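October
Posted by the Stenden house team

Upper level, laundry folding corner: monthly check with comments

Area: the open floor upstairs, between the railing and the blue table. Checked in the morning, before the lunch hour. Marks used: OK, FIX (do it before next check), WATCH (look again next time).

1. Railing, all fixings tight. OK
I pushed on each post with my hand and nothing moved. The paint is a little worn on the top bar, but this is only for the eye. Please do not hang towels on the railing to dry. From the lower floor it is possible to pull them down, and there are desks with people under this side.

2. Floor free of cables and small objects. FIX
One small red ball was near the office chair. A ball on a hard floor is dangerous for someone who walks backward with a big towel. Please keep the ball and other small things in the drawer. Any cable should go along the wall and not across the walking line.

3. Floor surface, planks flat and no open joints. WATCH
The planks are flat, but one joint near the stairs makes a small noise under the foot. I put a piece of tape there, so we can see if it gets wider.

4. Chairs pushed in, nothing hanging to the ground. WATCH
The black chair is well under the table. The office chair often has a jacket on the back, and the sleeve can go under the wheels. It is better to use the hooks by the stairs. We have only two hooks, and this is maybe the reason people don't use them. I asked for two more from Lacroix.

5. Space for folding. OK
A person who holds a large towel in front cannot see the feet so well. For this reason we keep 3 feet free on each side, and we stretch the towel at the height of the chest or belly, never over the face.
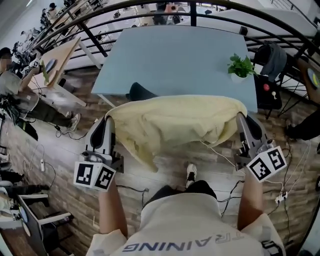

Yellow towel held out by both corners, with the table behind.

6. Towels, condition and cleanliness. FIX
The yellow towel has a few small darker spots close to the lower fold. I can't say what they are. It should go to the wash one more time, and if the spots stay, it goes to the rag box. Don't mix it with the clean pile in the meantime. The other towels in the Clorelari basket are good, no loose threads and no bad smell.

7. Shoes. OK
Closed shoes for everybody who works up here. Sneakers are fine. Slippers and socks only are not fine, also not for five minutes.

8. Table, stable and clear on the folding side. OK
It does not rock. The plant in the white pot can stay near the edge where it is, but I would be happier if it moved a hand's width to the middle. When somebody throws a towel over the table, the pot is the first thing to fall.

9. Stair gate and sign. WATCH
The gate closes, but you must lift it a little. The sign says maximum load 200 pounds for the storage shelf, and the letters are becoming pale. New sign is ordered from Jindgate.

10. First aid box. OK
Complete and closed. The plasters were filled up last time.

Open points from the last check: the lamp over the stairs is repaired. The door stop is still missing, please don't use a folded towel for it.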